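Skiltholm flood shelter, pre-season walk-through
September

Okay, I did the whole building this morning with Elsie Inskip, and I'm typing this up while I can still read my own handwriting. OK means OK. Anything marked FIX needs a name next to it before we open the doors to anyone.

1. Front entrance and ramp: OK
Ramp is solid, handrail doesn't wiggle anymore (thank you, whoever did that!). The mat at the top curls up at one corner and I caught my toe on it, so please tape it down or toss it.

2. Sandbags: FIX
We're supposed to have 200 filled and under cover. They're there, and I did count, but the ones along the back fence have been sitting in the sun and the cloth is going. I picked one up and the seam just let go all over my shoes. Rocío Olvera is going to ask the county for replacements.

3. Generator: OK, with a grumble
Started on the third pull. Ran it for 7 minutes with the lights and the fridge on and it didn't stumble. The fuel log hasn't been filled in since spring, though, so I have no idea how old that gas is. Drain it and start fresh, please.

4. Sump pump, lower hall: FIX
Float switch sticks. I had to poke it with a broom handle, and I don't want to be doing that in the dark with water coming in. The Clurnico people can look at it if we call this month.

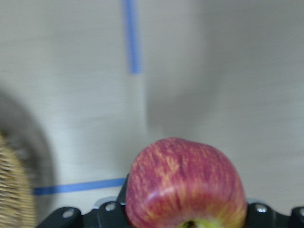 5. Food storage: FIX, but an easy one
Canned goods are fine and every date I checked is good through next year. The trouble is the fresh stuff people drop off in the first day or two of a flood, which last time ended up in boxes on the floor. Bins with lids, up on the second shelf, and somebody looks through them every evening. If it's apples, turn each one over and check the bottom too, right around the little dark blossom end. A bit of yellow-green skin there on a red one is no reason to throw it out. Soft spots are. Same goes for pears and tomatoes.

6. Drinking water: OK
Jugs sealed and labeled. Move them away from the paint cans, though. I know the paint is closed, I just don't like it.

7. Cots and blankets: FIX
4 cots have bent legs and I've stacked those by the stage with a note on them. Blankets smell like a basement. Elsie is taking a load home to wash.

8. Radios: OK
All 3 charged and talking to each other from the parking lot to the boiler room. The Sketetti one has a sticky volume knob, so turn it slowly.

9. Sign-in sheets and contact list: FIX
The list still has old phone numbers on it, including the Ó Silleabháin family's landline, which got cut off ages ago. Rocío has the new ones. Print two copies and put one in the red folder!

I'll come back around on the pump and the sandbags before the end of the month. Everything else, initial it when it's done and leave the sheet on the clipboard by the kitchen door.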